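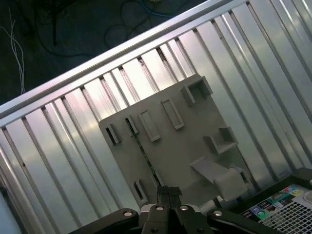
Wrist camera view of the gray fixture plate, with the gripper fingers together below it.

Wivar gripper trial, first results
26 November 2025

The Grultach automation lab has finished its first comparison of two parallel grippers on the slot task. The Leckie unit has been on the arm since September. The Wivar unit has narrower fingers and a shorter stroke. Both ran on the same Wirkico controller with the same wrist camera and speed limits.

The Wivar gripper made 142 attempts and the Leckie made the same number. Most of the misses with both units were in the angle of the part as it reached the plate. Grip force had little effect once it was set high enough to stop the part from turning.
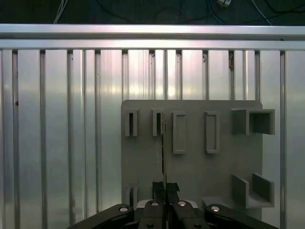
Camera placement still needs work. We want the tip of the part and the opening in view together for the whole approach. With a thin black strip held upright between the fingers, the top end can be lined up by eye with the dark slit of the second slot holder. The ribbed metal wall is harder on the exposure settings, and we plan to lock those before the next round.

The next round will use 7 mounting angles. Send requests for parts to the lab mailbox. Logs from all runs are in the shared folder under Wivar.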